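Accueil > La maison > Qui sommes-nous

Skardale est un atelier de conditionnement à façon. Nous recevons des produits déjà fabriqués, en vrac ou en flacons, et nous les préparons pour la vente : étiquetage, contrôle, mise en carton, palettisation. Nous ne fabriquons rien et nous ne vendons rien sous notre nom. Nos clients sont des petites marques de produits d'entretien, de cosmétique et de jardinage, qui n'ont pas la place ou les bras pour le faire chez elles.

L'atelier a été créé par Stavros Zupan, qui travaillait auparavant comme chef de ligne dans une usine de peinture. Il avait vu passer beaucoup de petites commandes refusées parce qu'elles étaient trop courtes pour justifier le réglage d'une machine. Il a loué un premier local, acheté deux tables et commencé avec un seul client, la savonnerie Prernero, qui travaille toujours avec nous. Nous sommes aujourd'hui 17 personnes.

Ce que nous faisons

Nos séries vont en général de 1000 à 4000 pièces. En dessous, nous regardons au cas par cas. Au-dessus, nous conseillons le plus souvent au client de s'adresser à une ligne automatique, et nous pouvons lui donner des adresses.

Une commande commence par un échantillon. Le client nous envoie quelques flacons, ses étiquettes et le carton prévu. Nous montons un colis complet, nous notons le temps passé et nous établissons le prix à partir de ce temps. Si le carton est trop grand ou si l'étiquette plisse sur l'épaule du flacon, nous le disons à ce moment-là. Il est déjà arrivé qu'un client change de format après cette étape, et cela lui a coûté moins cher que de le découvrir sur la série entière.

Les tables

Le travail se fait sur de grandes tables, à hauteur debout ou assise selon les postes. Le dessus vert est venu avec les premières tables, rachetées lors d'une fermeture d'atelier, et nous l'avons gardé pour les suivantes. Les étiquettes blanches s'y repèrent bien et il se nettoie à l'eau savonneuse. Chaque table est vidée et essuyée entre deux références. Aucune étiquette de la commande précédente ne doit rester dessus, même retournée.

Les flacons sont couchés avant le contrôle, bouchon du même côté. On lit l'étiquette dans le sens de la longueur, on regarde si elle est droite et si les bords tiennent. Couché, un flacon montre aussi plus facilement un bouchon mal vissé. Ceux qui ont un défaut partent dans un bac à part et sont repris en fin de journée, ou rendus au client avec une note.

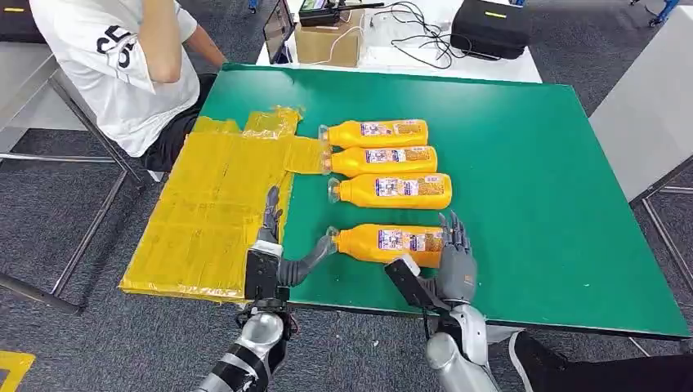

Le ruban adhésif est le consommable dont nous parlons le plus entre nous. Le jaune translucide sert aux cartons courants. Il colle vite, il se déroule sans trop de bruit et il se voit, ce qui aide quand on vérifie une palette : un carton non fermé saute aux yeux. Pour les colis lourds, nous prenons un ruban plus large chez Curken. Nous avons essayé le papier gommé pendant une saison. Il tenait bien, mais l'humidité du quai nous a obligés à le garder pour les clients qui le demandent expressément.

Le calage est en papier froissé ou en croisillons de carton. Pour les flacons en plastique, les croisillons suffisent presque toujours. Pour le verre, nous ajoutons une feuille au fond et une autre sur le dessus.

L'équipe

Chaque personne apprend tous les postes : étiquetage, contrôle, fermeture, préparation des palettes. Les rotations se font deux fois par jour - le matin après la pause, puis après le déjeuner. Cela évite la fatigue des mêmes gestes et permet de remplacer un absent sans arrêter une commande.

Les nouveaux passent leurs premiers jours au contrôle, avec quelqu'un de plus ancien à côté. C'est le poste où l'on voit le plus de produits et où l'on apprend ce qu'est un défaut acceptable pour tel client et refusé par tel autre. Les consignes sont affichées au bout de la table, sur une seule page, avec un flacon témoin validé par le client.

Les locaux

Nous occupons le bâtiment Dumitrescu, un ancien dépôt de quincaillerie. Le rez-de-chaussée comprend le quai, la réserve de cartons et la salle des tables. Le bureau et la salle de repos sont à l'étage. Nous avons refait l'éclairage au mois de septembre, à la demande de l'équipe du contrôle. Les produits inflammables ne sont pas acceptés, le local n'étant pas équipé pour les stocker.

Les chutes de carton sont compactées et reprises par un récupérateur. Les supports d'étiquettes, siliconés, ne se recyclent pas dans la même filière et nous les trions à part.

Nous rendre visite

Les clients peuvent venir voir leur commande en cours, sur rendez-vous. Prévoir des chaussures fermées. Les livraisons se font par la cour, côté quai, et les chauffeurs doivent se présenter au bureau avant de décharger.

Pour un devis, il nous faut les dimensions du flacon, son poids plein, la quantité et la date souhaitée. Une photo de l'étiquette est utile si elle n'est pas encore imprimée. Stavros Zupan répond lui-même aux premières demandes.

Page mise à jour le 2/9/26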